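Filed under: Automation, Shop Floor
May 18, 2018 — posted by Ait Ali

Two months of automation at the Usthorpe laundry. Short thread on what it has changed for the people on the floor.
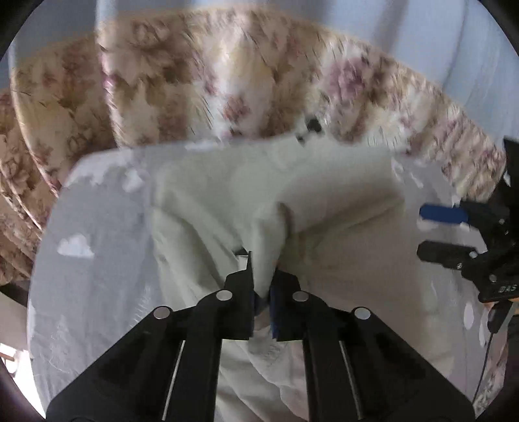

Bedding was the part of the job I expected to stay with hands the longest. Sheets run fairly true. A pillowcase is worse — once it's bunched up like this one, with two black fingers pinching a single fold, you can't tell where the opening is.

The new Maken line feeds and folds flat sheets. We put through 3000 pieces on a full shift. There are 16 of us, same as before.

Six people used to feed by hand. Now 2 do it and the other four sort and check. Less shoulder pain, more standing still. Not everyone likes the trade.

Floral comforters still get folded by people.

Skurnholm gets the same line in June. Their crew is coming over to ask us about breaks and pay grades first.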